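We use cookies to remember your basket. Accept | Settings

Filed under: Korilgate Citrus Press > Set-up > First use

4. Preparing the lemons

Please read this section before you put any fruit in the press, model 2552.

1. Wash each lemon in cold water and dry it with a clean cloth.
2. Look for the stem end. If a hard stalk remains, cut it away with a small knife.
3. Roll the lemon on the table for 10 seconds with the flat hand.
4. Cut it across the middle into 2 halves and take out the loose pips.

Caution: the knife must be sharp. A blunt knife slips on the peel.

Note: a little green at the tip is no fault, such a lemon can be pressed as usual. 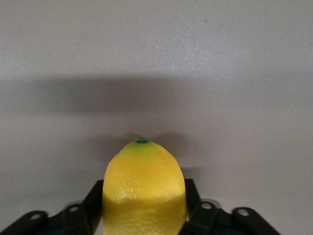 Fig. 4: Lemon with stem end upwards, peel slightly green at the tip.

5. Place one half on the cone, cut side down, and press slowly.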